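Subject: Re: [youth-forum] Who speaks at the Heffernan session?
Date: 22/07/2021

Hi all, 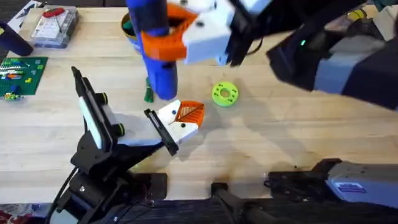
I've been meaning to answer this since Monday, sorry! My inbox got away from me after the Skallero meeting and I'm only now digging out.

Earlier, someone from the Winitz group wrote:

> We get 9 minutes at the Heffernan session and so far
> we have two speakers who both want to go first. Can
> we please settle this before the draft goes to
> Drolteo? Also, is the statement supposed to cover
> rural schools or only the jobs part? The June notes
> say both.

Okay, so on the speakers: I'd split it. One person does the opening and the jobs part, the other takes rural schools and the closing ask. I know a few of you feel strongly that one voice sounds better, and I did too until I sat through the last round (I was so bored by minute six!).

And yes, it covers both topics. The June notes are right, my email after that was wrong, please ignore it.

The draft is too long, by the way. I read it out loud in my kitchen and ran way over. I'd cut the whole history section, everybody in that room knows when the youth council started. Keep the bit about the bus line, though, I love that bit.

Drolteo wants the written version under 2000 words, and that's separate from what we say out loud. They also asked for 100 printed copies, which seems like a lot to me, but the Winitz office has offered to run them off.

Travel forms: if you're under 21 you still need the second signature, even if you sent one last year.

I can do a call tonight or Saturday morning. Saturday's better for me, but I'll take either.

Talk soon!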